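Can It Do the Dishes? Questions We Get About Household Machines

Freya Tunstall answers the mail for this page. Lamai Phuthong reads it first and takes out the rude parts. Last revised in April.

Are there robots that can do housework now?

Some of it, some of the time, with a person nearby who would have finished already. If you mean vacuuming a flat floor, yes, and you could have bought one of those years ago. If you mean walking into a kitchen after a birthday party and leaving it clean, no. Most of your letters are really about the second thing.

What about the videos where one folds a shirt?

The shirt got folded. What you want to know is how many shirts did not, who laid them out beforehand, and whether the video was sped up. Look for a clock on the wall or a person walking past in the background. If the person seems to be late for a train, the video is running fast.

Why is clearing a table so hard? My six-year-old can do it.

Can, yes. We'd like to hear how often. A table is hard because no two things on it want to be picked up the same way. A box will put up with nearly any grip. A plastic bag changes shape the moment you touch it and shines in all the wrong places. A brush has a good end and a bad end. Something flat and heavy has to be got hold of by an edge, and something small rolls off while you are thinking about it.

Then there is the question of what counts as a thing at all. Put a patterned cloth on the table and a machine has to work out that the berries are printed and the bottle is not. You do this without noticing, except when you try to brush a printed leaf off your grandmother's tablecloth, and then you laugh and everyone forgives you. 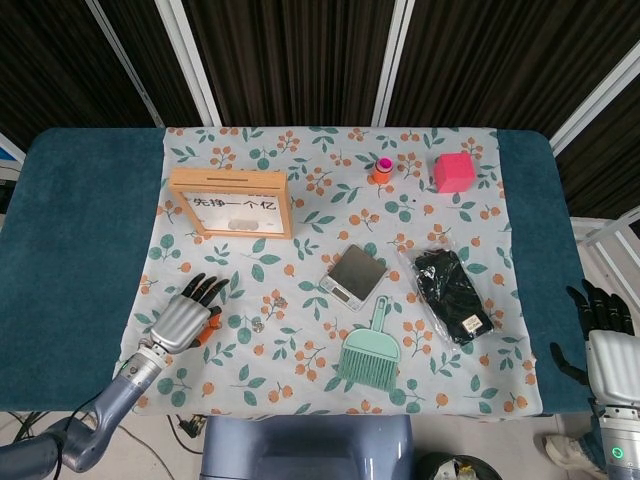 And after the picking up comes the putting away, where the real trouble starts. Where does a kitchen scale live? In my house it lives on top of the bread bin. In Lamai's it has a drawer. There is no rule a machine could learn that covers both of us, so somebody has to tell it, house by house, and then tell it again when the drawer fills up.

Do hands with fingers work better than a plain gripper?

Depends who you ask, and we asked. Hema Raju, who spent 4 years on the packing line trials at Estus, prefers two flat jaws for nearly everything. "Fewer joints, fewer phone calls," she wrote. Mārtiņš Eglītis at Mutis is on the side of fingers, his argument being that scissors, spray bottles and door handles were all made for people and are not going to be redesigned. They are both right, and they have stopped sitting together at lunch.

Can it sweep up crumbs with a brush and dustpan?

It can hold a brush. Sweeping is another matter, as the brush has to press hard enough to move the crumb and softly enough not to fling it. Kanyarat Ruangrit ran a crumb test at Srithong last spring with 100 dry breadcrumbs. The best run got almost all of them into the pan. The next run got them into the curtains.

Are shop floors any further along?

Yes, mainly because a shop floor will change itself to suit the machine. Bins get fixed in place, parts arrive facing the same way, and no one leaves a sock on the conveyor. Mixed bins are still a headache. So is anything in a clear bag, a complaint we hear from every warehouse that writes to us.

Should I put my name down for the Plukamus home helper?

We've seen it demonstrated for one afternoon, so take this lightly. It cleared 3 mugs from a counter and set them in a sink. It was polite about it. It also needed a rest and a word with its engineer before the third. If you have the money and enjoy watching mugs, go ahead.

When will one be able to do all my chores?

Freya has been answering "in 3 years" since she started here and sees no reason to change it.

Can I send in a chore for you to ask about?

Please do. Tell us what is on the table, how it got there and where it's meant to go. Ironing questions are closed until further notice.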